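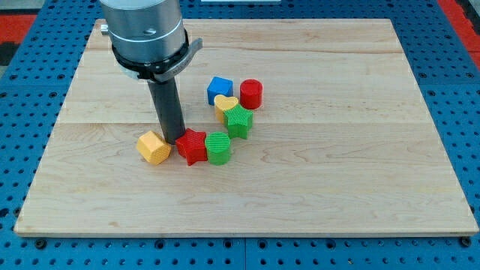
Tool rod over the wooden board, near the red star-shaped and yellow-orange hexagonal blocks

Helent Plustari 60 Angled Telescope
Product code: 1682
Availability: in stock, black only

Overview

The Plustari 60 is a compact angled telescope with a 60 mm objective, built for seawatching from headlands, piers and the decks of larger boats. It replaces the earlier Plustari straight model. The optical layout is unchanged. The focus mechanism, the eyecup and the tripod foot are new.

The body is sealed and filled with dry nitrogen. It will stand rain and spray, and a short drop into a rock pool, but it is not intended for use under water. The outer surface is covered in textured rubber except for the sliding hood and the locking collar.

Focusing

Focus is by a single wide ring on the body. There is no separate fine control. The ring turns through a little under one full revolution from the near limit to infinity, and goes slightly past infinity so that users who do not wear their glasses at the eyepiece can still get a sharp view. Most of the travel is given to the far distances, so a bird moving across open water stays in focus with only small corrections. The ring can be turned in gloves. It becomes stiffer in hard frost and frees up again indoors.

Eyepiece

The telescope is supplied with the fixed wide-angle eyepiece. A zoom eyepiece is sold separately. For scanning the horizon the fixed eyepiece is the better choice: the field of view is wider, the image is brighter towards dusk, and the eye does not need to be placed so exactly. The zoom is more useful for reading rings or checking plumage on birds that are sitting still.

The eyecup twists up and has click stops. Glasses wearers should use it fully down. It unscrews for cleaning and can be replaced without tools.

Magnification and haze

Higher magnification is often of little use over the sea. Heat shimmer, spray and wind on the tripod all show up before the limit of the glass is reached. On a boat we suggest the fixed eyepiece only, and on small craft a pair of binoculars will do the job better than any telescope.

Tripod foot

The foot fits directly into most quick-release heads of the common long-plate pattern and has a standard threaded hole for anything else. The collar lets the body be turned on its axis and locked, so that the eyepiece can be set to one side when sitting low behind a wall or using the telescope from a car window. Slacken the locking screw before turning the body. Forcing it while locked will mark the ring – this is not covered by the guarantee.

Specification

Objective diameter: 60 mm
Body type: angled
Prism: porro, fully coated
Filling: dry nitrogen
Focus: single ring
Tripod thread: standard photographic
Filter thread: none
Weight of body without eyepiece: almost 700 g
Finish: black rubber over alloy
Guarantee: 2 years, parts and labour

In the box

Telescope body
Fixed wide-angle eyepiece
Front cap and rear cap
Neck strap for the caps
Cleaning cloth
Printed instructions

The stay-on case is not included. The case made for the straight model does not fit.

Care after use near salt water

Rinse the closed telescope under a gently running tap with the eyepiece fitted, then leave it to dry with the caps off. Do not wipe the lenses while there is salt on them. Check the locking screw and the foot, where salt tends to collect, and put a very small amount of silicone grease on the screw thread once a season. Do not use solvents on the rubber.

If mist appears on the inside surface of the front lens and does not clear, the seal has failed and the body should come back to us for refilling. Do not try to open it.

Compatible accessories

Plustari zoom eyepiece
Plustari stay-on case, angled
Sheehan window mount
Jolteo carbon tripod, both leg lengths
Jolteo fluid head

The Sheehan beanbag rest can also be used, with the foot turned uppermost. Phone adaptors designed for the straight model fit the fixed eyepiece but not the zoom.

Servicing and returns

Repairs are carried out in our own workshop. Please include a note of the fault, your address and proof of purchase if the telescope is within the guarantee period. Remove cases, straps and tripod plates before packing. Parcels are booked in on Tuesday each week. Technical questions about the Plustari range should be marked for Yuxi Jiang.

Unused telescopes may be returned in the original packing. Eyecups that have been fitted and used cannot be exchanged.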